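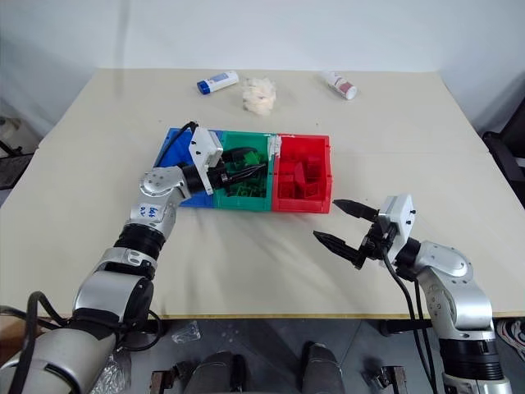 Holanda novels - where do I start?
Posted 13/02/2024

saltmarsh_kit
I picked up Lurivden at a library sale and read it in 2 nights, which I never do. Now I find out it's book four?? Do I go back to the beginning or keep going? I loved the ferry chapters and the whole business with the drowned bells.

papercrane77
Go back! Lolport is the first one and it's only 200 pages. The magic is barely there but you get to know the harbor, and the bells will hit a lot harder.

oldinkwell
Gonna disagree. Lolport reads like a first novel. I gave up on it twice and only got through because I already cared about the pilots from the later ones. Read Haltimwood next, it's the best thing in the series.

papercrane77
Haltimwood is 900 pages and half of it is a trial!

oldinkwell
The trial is the good part.

mossy_reader
I'm with crane on the order, but skip the prologue in Lolport. It gives away who's on the island.

saltmarsh_kit
Too late, I read the prologue at lunch - oh well. Is the short story collection worth tracking down?

oldinkwell
If you can find it cheap. The print run was small, around 3,000 I think, and the paperback isn't due until March. The lighthouse one is great, the rest is so-so.

saltmarsh_kit
OK, Lolport first, then the big one. Will report back.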